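Rusteck R2 Two-Arm Tray Handler
Service Notice: Uneven Grip Release During Tray Carry

Applies to: R2 units with hook-finger grippers, controller build 400 and earlier
Issued: August 27, 2026
Status: Open – interim limits apply

The R2 lifts and carries open-top trays by the side walls, one arm to each side. On affected builds, one gripper can open before the other when a carry command is canceled. The tray then hangs from a single wall and can swing or drop. The simulation views show the approach and the two-sided hold.

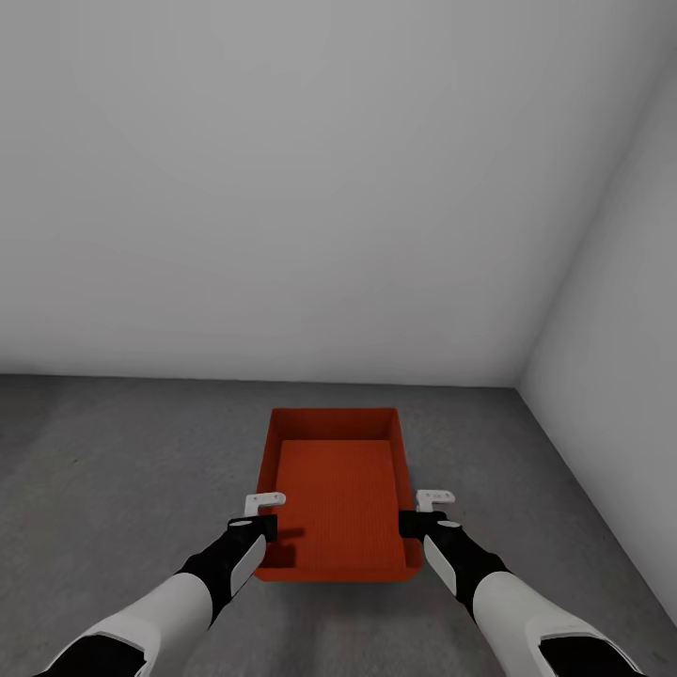
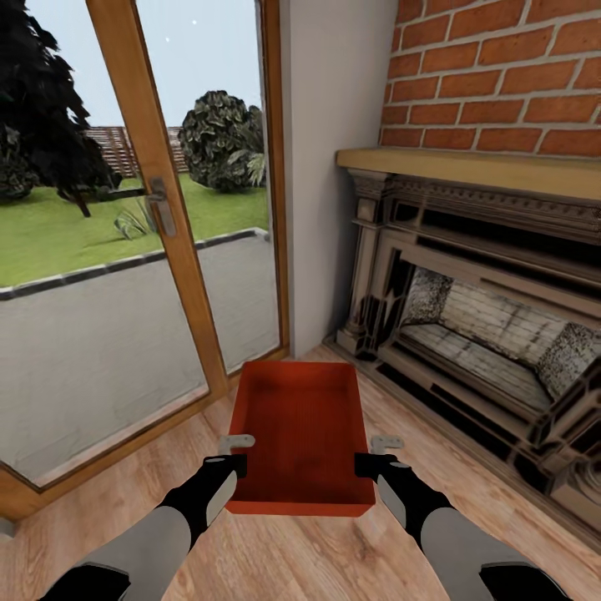 Description of fault

The cancel signal goes to the left arm controller first and is passed on to the right. If the right controller is still closing a force reading, it holds the signal until the reading is done. The delay is normally too short to matter. In the worst run logged at the Ashworth test site it was 1171 milliseconds, and the left gripper was fully open for most of that time.

The fault was reported in April by Leanne Dobson, who recorded 21 one-sided releases in a block of canceled carries. All were in simulation. The same timing has since been measured on a physical unit with the arms raised and no tray fitted. Trays set down by a normal place command are not affected.

Interim limits

Until the update is installed:
– Do not use Cancel while a tray is off the floor. Use Pause, then Place.
– Keep people and pets out of the space under and in front of the arms during a carry.
– Do not carry liquids, glass or hot items.
– Set carry speed to 58 percent or lower in the Motion menu.

The emergency stop is not part of this fault. It locks both grippers in their current position and should be used whenever there is a risk of injury. After an emergency stop, support the tray by hand before releasing the lock.

Checking a unit

1. Clear the work area and leave the grippers empty.
2. Close both grippers from the Service menu.
3. Send Cancel and open the event log.
4. Compare the two lines marked GRIP OPEN. If the times differ, the unit is affected.

A matching result does not clear a unit on an affected build. The interim limits still apply.

Correction

The next build sends the cancel signal to both controllers at once and blocks release while either gripper reports a load. It is being tested by Amerley Frimpong's group at Prarnis. No hardware change is needed, and the fingers and wrist sections stay the same. Units bought through Zollis will be updated by Zollis service staff.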